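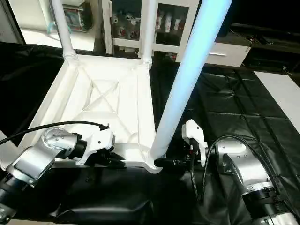

Re: [ratby-swap] stools and small furniture

> Does anyone still want the white stool? Also, are we
> doing the Ratby swap in November again, or moving it?

Yes to November! The Asside hall is ours from 6 in the evening, and it's $27 for the night, same as last year. I can print 100 flyers at work — if you'd rather have 500, somebody else is buying the paper. I'd love the stool for my daughter's room if it's still going (she's short and the closet is not). Can drive over after dinner any night.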